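Wesside Quarterly
Print this page | E-mail this page
We use cookies to remember your reading preferences. By continuing to browse you accept this. OK

The Jaltton Bus

My father's house was sold on a Sunday, over the phone, to a couple who had seen it once. I was in the kitchen at Wesside when the agent called. She read me the price and I said yes. She asked if I wanted to think about it overnight and I said no. After that there was only the matter of the keys.

She told me I could mail them. I said I would bring them myself. I had not been to Prorska in two years, and there was still a box in the attic that the clearing people had been told to leave.

The train does not go to Prorska anymore. You take it as far as Jaltton and then there is a bus, which leaves from the lot behind the old feed store twice a day in winter. It was March, and the winter schedule was still up. I got into Jaltton a little after ten in the morning with most of an hour to wait. The waiting room had a heater that ran along the base of one wall, and everyone had moved their chairs over to it, so that we sat in a line facing the opposite wall like people waiting to be photographed.

The woman next to me had a cat in a carrier on her lap. She asked where I was going and I told her.

"You have people there?" she said.

"I did. I'm taking some keys back."

She nodded as if that was a regular errand. She said she was going two stops past Prorska, to her sister's, and that the cat would be sick at the Karpenko turn, because it was always sick at the Karpenko turn. She had newspaper ready.

The driver was a young man I didn't know. When I was a boy there had been one driver for the whole route and he knew where everyone got off. You didn't ring the bell. If you wanted to go somewhere other than home you had to tell him when you got on, and he would ask you why. My father liked this. He said it kept people decent.

We went out past the grain elevators and up onto the flat land. There was still snow lying along the fences. I had expected to feel something when the water tower came in sight, and I watched for it so hard that I missed the school, which is on the other side of the road.

At the Karpenko turn the cat was sick. The woman folded up the newspaper, put it in a bag, tied the bag, and said, "There."

Karpenko was a furniture works. For most of my father's life it was the only place in the district that paid on time. He ran the lathe there, and then he ran the men who ran the lathes, and then there were only two lathes and he ran one again. When they closed it they gave every man a chair. My father said that was a funny thing to give a man you were telling to go home and sit down. He never sat in it himself. It stood in the hall and we put coats on it.

The building was still there. Half of the roof was off. Someone had painted a phone number on the long wall, very large, with no name beside it.

I got down at Prorska by the church and walked. The house is at the top of the second street, number 213, though there were never two hundred houses on it. My father once asked at the post office why the numbers began so high, and they told him it had been done that way to leave room. He repeated that for years. If somebody was late for supper or a job ran long, he said they must be leaving room.

The agent had put a lockbox on the front door, so I went around to the back. The kitchen was empty. They had taken the stove, and there was a clean square on the floor where it had stood, and in the clean square was a single bean, dried out and dark. I picked it up and then I didn't know where to put it. I put it in my pocket.

I went through the rooms. It did not take long. They had left the curtain rods and the hook on the bathroom door. In my old bedroom the wallpaper had a lighter patch where the map had hung. I had expected the house to look smaller and it didn't. It looked like a place where two people might live.

The box was in the attic, where I had asked them to leave it. I sat down on the boards and opened it under the window. On top were tax papers, and under those was a cigar tin of screws, and under the tin were his notebooks. He had kept them at work, one for each year. I had always thought they were measurements. They were mostly measurements. But on the last line of each page he had written down what he had eaten for lunch.

Bread and egg. Bread and egg. Bread, sausage. Soup (canteen). Bread and egg. Nothing, forgot bag. Bread and egg.

I read for a long time. I kept thinking there would be a page where he had written something else, and I read fast, the way you do when you are looking for your own name. The year I was born he ate cheese for a week. The year my mother died there is a gap of nine working days, and then it says: Bread and egg, good.

I don't know why he wrote it down. He was not a man who cared about food. My mother made the lunches while she was alive and afterward he made them himself, the same way, wrapped in wax paper with the ends folded under. He made mine too. I carried them to school and traded them away when I could, and he asked me every night if it had been enough, and I said it had.

When the light started to go I closed the box. It was too heavy to carry down the hill, so I took the notebooks out and put them in my bag and left the tax papers and the screws. I thought the couple could use the screws. I wrote a note on the back of an envelope that said they were good brass ones and set it on top of the tin.

The agent's office was in what used to be the bakery. She was on the phone, and she held up a finger and pointed me to a chair. It was a Karpenko chair. I knew it by the back, which has three turned spindles and a flat one. I asked her about it when she hung up.

"Came with the building," she said. "You want it? Everyone's grandfather had one. I can't get fifty for it. I tried 100 and people laughed at me."

I told her I had no way to get it home. I gave her the keys, front, back, and cellar, and she made me sign for each one separately. Then she gave me a receipt. She asked me how the house had looked and I said it looked fine.

"They're nice people," she said. "They want to put in a big window at the back."

"That would be good there," I said, and I thought it would be.

The evening bus was late. There is no waiting room at Prorska, but the store by the church stays open until the bus has gone, and they let you stand inside. I had not eaten since Wesside. 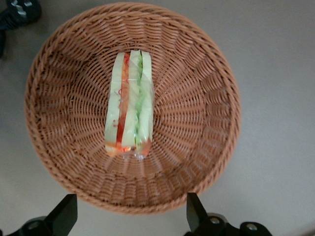 I asked the girl at the register what she had with egg. She said it was late in the day for egg and I would have to take what there was. I paid and went to stand by the door, where I could see the road.

An old man was standing there already with his hat in his hands. He looked at me for a while. He asked if I was from the second street, and I said I had been. He asked which number and I told him.

"You're the lathe man's boy," he said.

I said I was.

"He gave me half his lunch once. My first day. I didn't know you had to bring one." He turned his hat around. "I meant to bring him something the next day, and then I was put on the other shift."

I asked him what year that was. He had to think. He worked it out from the age of his daughter, and then from a flood, and the two answers didn't match, and he went back and started over. When he had it I got the notebook out of my bag and we looked for the page together under the light by the door. He couldn't remember the day, only that it was cold and early in the week. There were a good many that might have been it. They all said bread and egg.

"He didn't put down that it was half," the old man said.

"No."

"Well, he wouldn't."

The bus came up the hill with its inside lights on. It was the same young driver. The old man wasn't getting on. He had only come in to be warm, he said, and he held the door while I got my bag up on my shoulder.

I sat on the side I had missed in the morning. The school was dark except for one window on the ground floor, where someone was putting chairs up on the desks. I rode as far as the Karpenko turn with the bag on my lap. Then I ate my supper, and when I had finished I found a pencil and wrote it down on the last line of the last page he had used, under his.

Last updated: March
Print this page | E-mail this page
Get new stories from Wesside Quarterly by e-mail. Sign up for our newsletter.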